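The Second Life of a Broken Zipper

When I moved to Disley eleven years ago, there were three repair shops in the main street. One repaired shoes, one repaired watches, and the third took everything made of cloth. Today only the cloth shop is left. It is called Ngubane, and on most mornings there is already a line before it opens.

The people in the line carry coats, tents and backpacks, but mainly they come with zippers. The shop receives about 200 pieces in a month, and for 70 of them the zipper is the only problem. Often the teeth are still good. The slider has become wide with the years and does not press the two sides together anymore. A new slider costs very little, and a patient person can change it at the kitchen table. 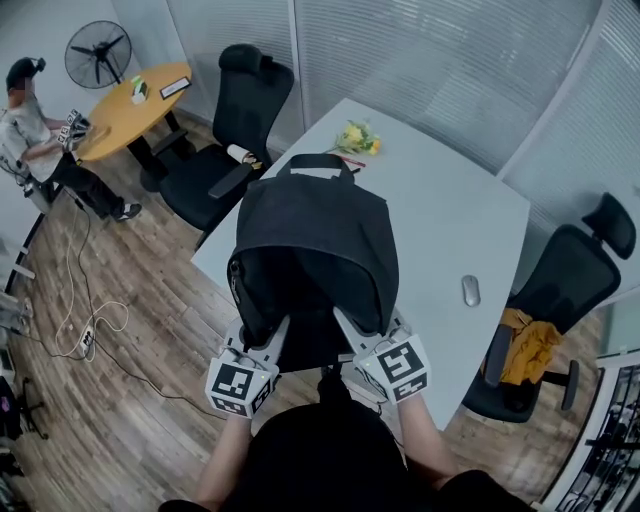
A soft black bag with a zipper along one side.

In my parents' house, to throw away a bag for such a reason was almost a shame. My mother kept a tin with old sliders, sorted by size, and she rubbed a candle on the teeth of our winter jackets every September. I still do it. A dry piece of soap is also good, but it leaves white marks on dark fabric.

More difficult is the lining. It tears first in the corners, where keys and pens collect, and many cheap linings are glued, so the needle finds nothing strong to hold. For these the shop sews in a new pocket of cotton and leaves the old one behind it. The work takes one hour and it is not beautiful from inside, but I have carried such a pocket for six winters.

The shop closes for two weeks in September. Before that, the shelf behind the counter is always full, so bring your winter things early.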